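Monday is mixing bowl day at my place, mostly because Sunday is baking day and I leave everything stacked by the sink overnight (I know, I know). A few things I've worked out since the old dishwasher gave up.

Soak dough bowls in cold water. Hot water cooks the flour on and you'll be scraping till teatime! Twelve minutes is plenty, then wipe round with an old cotton tea towel - no scourer, it'll dull the shine.

Bicarb on a damp cloth lifts most grey marks, and a splash of vinegar sorts out the chalky bloom we get from our tap water. Rinse, then dry straight away. I used to let mine drip on the rack and wonder why they always looked cloudy.

Anything with a pale, glossy curve shows every smear, so I buff in one direction and tilt it to the window to catch the bits I've missed.

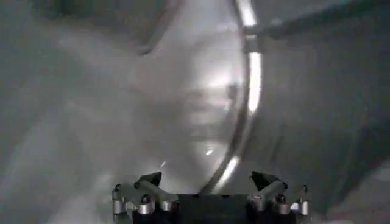

Kaj Frandsen wrote in to say he skips the vinegar and uses half a lemon dipped in salt, but only on plain steel, never on anything with a coloured glaze. I tried it on my colander and it came up a treat.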